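Zutevex brings its wash bag program to Grirkdale this autumn

Laundry care company Zutevex will open the doors of its Grirkdale workroom in April for a season of free drop-in sessions on washing the small and delicate things most of us either ruin or leave at the bottom of the basket until there is nothing else to wear.

GRIRKDALE, 21 March 2006 - The sessions, which go by the name of The Gentle Load, grew out of letters. Zutevex has been asking its customers since last winter to write in about the garments they had lost to the washing machine, and 3709 of them were kind enough to do so, some on the back of the reply card and some over several pages. We have read every one of them. There were jumpers that came out fit for a doll, stockings knotted around the agitator, a christening gown that met a zip, and more bras than we would care to list, a good many of them with the underwire gone off on its own somewhere inside the drum.

What struck us, reading through it all with a cup of tea, was how many people already owned a mesh bag. It had come as a gift, or from a market stall, or in a packet of three from the chemist, and it was sitting in a drawer because they weren't sure what went in it, or how full it ought to be, or whether it could go in with the towels. So we thought we had better get people together and have a proper go at it.

The Gentle Load runs every Saturday morning through April in the workroom behind our shop in Worku Street, with the kettle on from nine and the first load going in at half past. You are welcome to stay for the whole morning or just put your head in. Bring a few things from home, clean or otherwise, and bring whatever bag you have been using, even if the zip has seen better days. We have a button tin and a box of spare zip pulls, and there is usually somebody about who is handy with a needle and happy to mend a seam while you wait.

The mornings will cover sorting by colour and fibre, choosing between a flat bag and a round one, closing hooks and clasps before a wash, and what to do about straps, which will wind themselves around anything they can find if they are left to their own devices. A bag should be loose enough that the clothes can move about in the water. Most of us overfill them, our own staff included, and a bag packed tight as a pillow comes out soapy in the middle and still grubby at the folds.

Colour gets a good half hour to itself. A mesh bag will save a knit from snagging but it won't stop dye, and plenty of letter writers found this out with something red or orange and something that used to be white. Our advice is to wash a strong colour alone the first few times, in cool water, and to keep darks for another day. If you have only a handful of things to do, a basin and ten minutes will serve you just as well as the machine, and we will have two basins set up for anyone who would like to try it that way.

Drying comes last and is perhaps the part people have the most fun with, as there is a good deal of rolling things up in towels and leaning on them. Knits are laid flat, bras are hung from the centre and never by the strap, and the bags themselves are turned inside out, shaken free of lint and pegged up with their zips undone. There is a line across the yard and, this being Grirkdale in autumn, another one indoors.

Alongside the sessions, Zutevex is releasing its new Ada range of wash bags, which comes in a flat style for knits and hosiery and a round style for bras and other shaped pieces. The first run is 4000 bags, and we have put aside 504 of these to give away across the April mornings, one to a household while they last. The remainder will be in the shop from the first Saturday at $9.50 each. There is no need to buy anything to come along, and the bag you already own will very likely do the job.

We are also printing a little fold-out guide to go with the program, small enough to tape inside a cupboard door. It sets out the washing symbols in plain words, along with a chart of which fabrics can keep company with which and a space at the bottom for your own notes. Guides are free at the counter, or we can post one to you if you send a stamped, self-addressed envelope to the shop. Large-print copies are available too - please just ask.

The workroom is on the ground floor with a ramp at the yard gate, and children are very welcome, though we do ask that they be kept clear of the wringer. Parking is on the street or behind the bakery. Groups of more than six are asked to ring the shop beforehand so that we can put out enough chairs.

Mesh bags with pink binding, in use with small items of clothing:

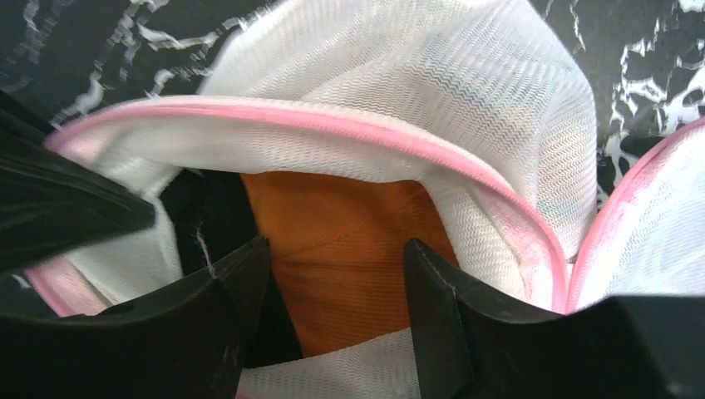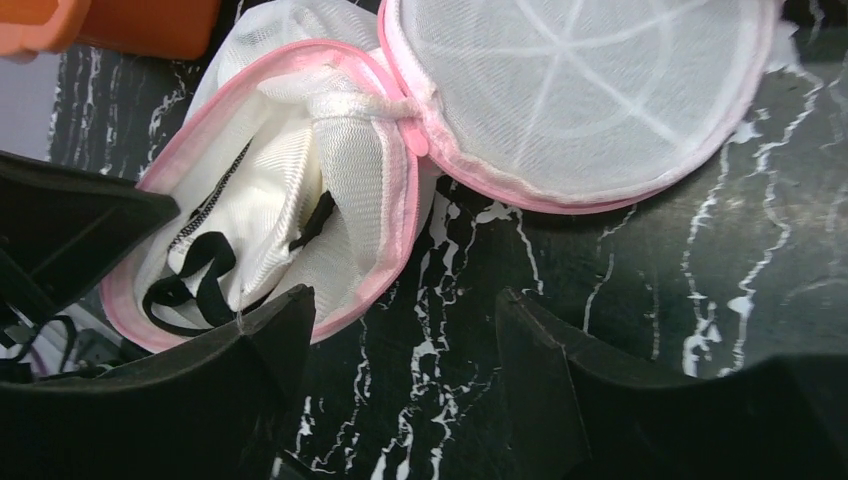

Ada, writing from the far side of Grirkdale after seeing the notice in our shop window, told us she had washed her good bras by hand for thirty years and didn't intend to trust them to a machine now, bag or no bag, but she would come along for the mending and wanted to know if we could do anything about a cardigan with a pulled thread at the cuff. We can certainly have a look at it. She also asked that somebody please explain to her husband about towels and fabric softener, and we have added that to the second Saturday.

Enquiries about The Gentle Load, the fold-out guide or the Ada range can be made at the Zutevex shop, Worku Street, Grirkdale, during opening hours, Tuesday to Saturday.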